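Keep the Good Towels Out

My aunt had a closet we were not allowed to open. Inside were the good towels, and they stayed good for my entire childhood, because not one wet person ever got near them. We dried off with thin, scratchy things that had been through the wash maybe 1,000 times. When she moved to a smaller place in December, the good ones came out of the closet still creased along the store folds, and they smelled like cardboard.

I've been thinking about those towels a lot, and I've decided I'm against saving things for best. All of it! The candles you don't light, the china you walk past, the notebook too pretty to write in (I have four of those, so I'm yelling at myself here).
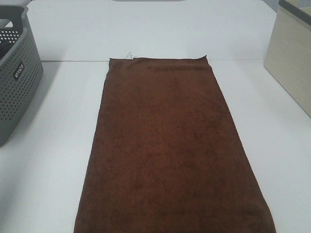 I get where it comes from. If you grew up in a house where money was tight, one nice thing was a big deal and you protected it. My family was like that, and I still feel a little jolt of guilt when I cut the tags off something. But I notice I feel the same jolt over a dish towel that cost less than lunch, so I don't think price has much to do with it anymore. It's a habit, and I'd like to be rid of it.

The usual argument is that things wear out when you use them. Sure they do. They wear out when you don't, too. I kept a pair of Moncrieff boots in their box for years, waiting for an occasion, and the first time I wore them to a wedding the soles came apart in the parking lot. I danced in my socks. Elastic goes, rubber goes, white cotton turns yellow along the folds. My old walking shoes, which I'd treated terribly, were fine. 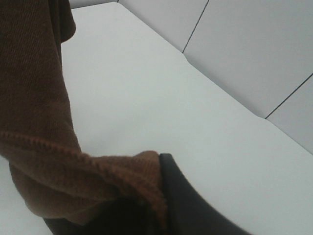
And then there's company. Why does a guest who stays two nights get the soft towel, while the people who live in the house get the one with the hole? I like my guests, I really do, but I'm in that bathroom every single day. I bought a set of bath sheets from Sakico last winter, 50 dollars on sale, and hung them up the same afternoon. One already has a bleach spot. I was annoyed for a minute and then I dried my hair with it.

I'll give the other side this much: a few things do deserve a drawer. My grandmother's tablecloth took her over 400 hours of handwork and I'm not serving spaghetti on it. I bring it out once a year, it gets a gravy stain, I fuss over it with cold water, and back it goes. That seems fair to me. What bugs me is when the drawer swallows the whole house and you end up living on the leftovers of your own stuff.

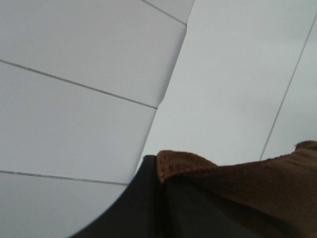
Where to start, if you're a saver too

Pick one shelf. I did the linen closet first, and I pulled out 17 things I'd forgotten I owned. Some went straight onto hooks and beds, and a couple went to my sister, who has no trouble using anything. Then I threw the scratchy ones in the rag bag, and that was harder than I expected. I did keep one for the dog.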